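4. Sealing and First Use of Stone Countertops

4.1 Before you start

Werneo penetrating sealer is intended for natural stone countertops with a polished or honed finish. It is not a surface coating and does not change the sheen of the stone. Engineered quartz does not absorb the product and must not be treated with it.

New countertops must be left unsealed until the seam adhesive has cured. See section 3.6 for curing times. If the installer has already applied a sealer at the shop, carry out the water test in 4.2 and skip to 4.5 if the stone passes.

You will need:
Werneo sealer, one 489 ml bottle
Two lint-free cotton cloths per coat
Ravn neutral stone cleaner
Painter's tape
Nitrile gloves

4.2 Water test

1. Choose a spot near the sink or the cooktop, where wear is greatest.
2. Place a teaspoon of clean water on the stone and leave it for 25 minutes.
3. Blot the water and look at the stone from a low angle.
4. If the stone has darkened, it needs sealing. If it has not, repeat the test at a second spot before deciding.

Note: Dark stones may hide a mark. Use a flashlight held nearly flat against the surface.

4.3 Preparing the surface

1. Clear the section to be treated. Large kitchens can be done in two or more sections, with the seam between slabs used as the dividing line.
2. Wash the stone with Ravn cleaner diluted as shown on the cap. Do not use vinegar, lemon-based cleaners, or scouring powder.
3. Rinse twice with clean water and wipe down.
4. Let the stone dry overnight. Moisture left in the pores blocks the sealer and can leave a cloudy patch.
5. Tape off the faucet base, painted trim, and any metal edging.

CAUTION: Marble is etched by acids. Etching is damage to the polish and is not prevented or repaired by sealing. Light etch marks should be removed with Zumine polishing powder before the first coat, following the instructions in section 6.

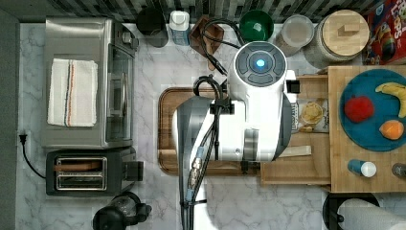 4.4 Applying the sealer

1. Open a window or run the range hood on its lowest setting. Put out pilot lights and turn off the cooktop.
2. Shake the bottle. Pour a small amount onto a folded cloth, not directly onto the stone.
3. Wipe on an even wet film, working from the back edge toward the front.
4. Leave the film for 10 minutes. Add more sealer to any area that dries early.
5. Buff off all remaining liquid with a clean cloth. Sealer that dries on the surface forms a haze.
6. Wait 30 minutes and apply a second coat in the same way. White and light gray marble normally takes two coats. Dense granite may take only one.
7. Remove the tape while the edges are still fresh.

If a haze has formed, dampen a cloth with sealer, rub the area for one minute, and buff dry at once. Haze older than a day requires the Ridside residue remover.

CAUTION: Cloths wet with sealer can catch fire. Lay them flat outdoors until fully dry before disposal.

4.5 Returning the counter to use

Light use is possible after 6 hours. Keep water, oil, and food off bare stone for 24 hours. Do not install the counter in a room below 50 °F or above 85 °F.

Repeat the water test every six months. Areas next to the sink usually need a new coat sooner than the rest of the counter and can be treated separately.

Record each treatment on the service card in the back cover, with the lot number from the bottle. Warranty claims are handled by Shona MacBrayne at the Werneo service desk. Questions on stone types not listed in Table 2 go to Barış Uysal, technical support, extension 29.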